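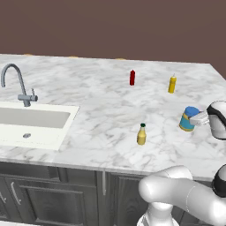

Sitix Counter Pack
Simulated kitchen scenes with a written rulebook for arm work around a sink

Sold by Clellau. Download only. Current release: September 2019.

Hi! I wrote most of the rules in this pack, so I get to write the page for it too. If you have ever tried to compare your arm's results with somebody else's and found out that one of you called a nudge a grasp, you are who I made this for.

The Counter Pack is a set of 20 kitchen counter scenes plus a rulebook you can hand to a new person on their first morning. The scenes are the easy half. You get a marble counter, a sink with a gooseneck faucet, cabinets underneath, and a handful of ordinary groceries to work with - squeeze bottles, a short bottle with a green cap, a can with a blue lid. The rulebook is where my evenings went, and it's the part people email me about.

What the rules cover

Contact. Touching the can is logged as a touch. It becomes a grasp when there is finger contact on two opposing sides and it holds through the lift. We had a long argument over this one (Elsa Partanen at Funerden wanted a force threshold as well, and I gave her an optional field for it), but the plain version is the default and I'd ask you to leave it alone if you plan to share numbers.

Tilt. A can or bottle that leans when the fingers arrive is not a failed run. Log the tilt and keep going. A fall is a fall once the side of the item is on the counter, and then you stop, even if the arm could probably save it. I know, I know. Everybody wants to let it try.

The sink. The rim counts as sink. Anything that ends up past the outer edge of the rim goes down as "in sink," no matter where the arm meant to put it. Early drafts had a separate category for items balanced on the rim and it made a mess of the results table, so that's gone.

Neighbors. If the arm is after one item and bumps another, the run can still pass, but the bump gets its own line in the log. Please don't tidy these out! Bumps are the first thing I look at when somebody sends me a set of runs.

Resets. Full reset between runs, from the seed file, every time. Sliding things back by hand in the editor is the most common reason I have to send a set back.

Stop conditions. There are 13 of them, each with a short code. Joint limit, wrist into cabinet face, arm into faucet, and so on. Print the page and tape it up near your monitor. It's one sheet, I made sure of that.

How many runs

For a result you want to publish or show a customer, the rulebook asks for 500 runs per scene with the seeds we supply. For checking your own work during the week, do whatever you like, just don't put the two kinds of number in the same chart. There is a short run list in the pack for quick checks.

What's in the download

Scene files and seeds
The rulebook, with the stop code sheet as a separate page
A log template, already set up with the right columns
Four sample logs, one of them full of mistakes for training people on
Change notes going back to the July draft

Things to know before you buy

This is a simulation pack. Passing in it says nothing about whether your real arm is safe next to a real person, and the rulebook says so on its first page. You still need your own risk assessment and whatever standards apply where you work. I get asked for a certificate now and then and there isn't one.

The Mulligan loader works with this release. The older one opens the scenes but drops the seed file without telling you, so update first. If your arm isn't in the supplied list you can bring your own model in, and the setup notes take you through base placement, which matters more than I expected. A base set too close to the cabinets will trip the wrist stop on nearly every reach.

One license covers one site, any number of seats. Classroom use is fine under the same license. If you find a rule that two people on your team read differently, send me both readings - that's how the neighbors rule got its current wording.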